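4 Working at the table with the hand-held grippers

This section covers a normal recording shift at a Nurkisby table station. It applies to operators and to anyone standing in for one. Station leads should also read section 7, which deals with repairs and lockout.

Revised 2019-04-21. Replaces the loose sheets kept at the Feston site.

4.1 Before you sit down

1. Check the floor on both sides of the chair. Cables may lie on the floor, but they must not pass under a chair leg or across the path you use to leave the station.

2. Look at the feet of the stands. All feet must be flat on the floor. If a stand has been bumped, tell the station lead before you go on. Do not straighten it yourself, as the station has to be checked again after any stand moves.

3. Clear the table of everything that is not on the task card. Drinks, phones and pens go on the shelf by the door.

4. Take off watches, rings and loose bracelets. Push long sleeves up past the wrist and tie back long hair.

5. Pick up each gripper by the handle and inspect it. Look at the jaws, the mount and the point where the cable enters the body. A gripper with a cracked mount, a loose jaw or a cable showing bare wire goes in the fault bin with a tag.

CAUTION: Never lift or pull a gripper by its cable.

4.2 Squeeze test

Do this once at the start of the shift and again after any break in which you left the room.

1. Hold both grippers above the middle of the table with nothing between the jaws.

2. Open and close the left gripper fully, 2 times. Do the same with the right.

3. Watch the position reading on the station screen. It should run from 0 to 100 and come back. A reading that stops short by more than 2 means the gripper needs to be zeroed. See 4.6.

4. Sign the shift sheet.

NOTE: The reading is a percentage of travel. It does not show how hard you are squeezing.

4.3 Holding and moving the grippers

1. Sit with both feet on the floor and your stomach close to the near edge of the table. You should be able to reach the far side of the work area without standing up.

2. Keep one gripper in each hand for the whole take, even when the task needs only one. Rest the idle gripper near the table edge with the jaws open.

3. Let each cable fall away on its own side. The right cable goes off to the right and the left cable goes off to the left. A cable may rest on your forearm, but it must have enough slack that you do not feel it when you reach.

4. Keep the mounts pointing up and away from you. Turning your wrist past a quarter turn hides the mount and spoils the take.

5. Move at the speed you would use to hand someone a full cup. Fast moves blur and are thrown out at review.

6. Do not touch the objects with your fingers while recording. If something has to be set right by hand, stop the take first.

4.4 Container tasks

Container tasks use one box, its lid and one or more small items. Lay them out as the task card shows. Unless the card says otherwise, the lid goes flat on the table beside the open container.

1. Set the container within easy reach of both grippers. Leave a hand's width between it and the near edge.

2. Check that the clips are swung clear of the opening. A clip that folds inward can catch the jaws on the way up.

3. Start the take and wait for the tone.

4. Open the jaws before they pass the rim. Lower them straight down over the item.

5. Close until the item is held, then stop squeezing. Extra force bends the pads.

6. Lift straight up until the item is clear of the rim, then move sideways.

7. Set the item down, open the jaws and back away. Hold still until the second tone. 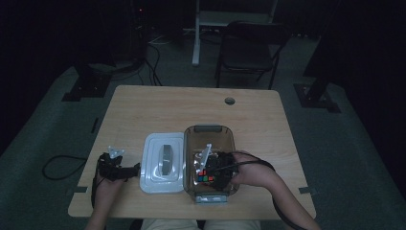 Figure 4-2. Container task with a small puzzle cube. The lid lies to the left of the open container and the right gripper reaches in.

If the container slides when you reach in, steady it from outside with the other gripper. Do not pin it with an elbow or forearm. If it tips, let it go and end the take.

Mark a take as bad when any of these happens:
- an item falls to the floor
- your hand touches an item or the container
- a cable drags something across the table
- the tone did not sound

A dropped item that stays on the table is not a bad take. Pick it up with the gripper and carry on.

CAUTION: Keep the fingers of your free hand away from closing jaws. The pinch point at the back of the jaws is the one that causes most of the sore fingers in the Feston log.

4.5 Breaks and limits

1. Stop for ten minutes after every hour at the table. Put both grippers down and stand up.

2. The full task set is 900 takes, shared among operators. No single operator does more than 100 takes in one shift, bad takes included.

3. Stop at once if you feel tingling or numbness in the hand or wrist. Report it to Desta Gebru the same day, even if it passes.

4. Swap to a Bravo task card (one-item lifts) if your hands are tired but you want to keep working. Skurnen cards use both hands throughout and should not be done last in a shift.

4.6 Zeroing a gripper

1. End any take in progress.

2. Close the jaws with nothing between them and hold.

3. Press ZERO on the station screen for the gripper in hand. Wait for the reading to show 0.

4. Open fully, then repeat the squeeze test.

If the reading is still off, tag the gripper and ask for another. Pads are changed after 1,000 takes or when the edge starts to peel, whichever comes first. The next full pad check at all stations is in July.

4.7 End of shift

1. Lay both grippers on the table with the jaws open.

2. Put the items back in the container and close the lid.

3. Coil each cable loosely, with no turn tighter than a dinner plate.

4. Write the number of good and bad takes on the shift sheet and sign it.

5. Leave the rack switched on. Only the station lead powers it down.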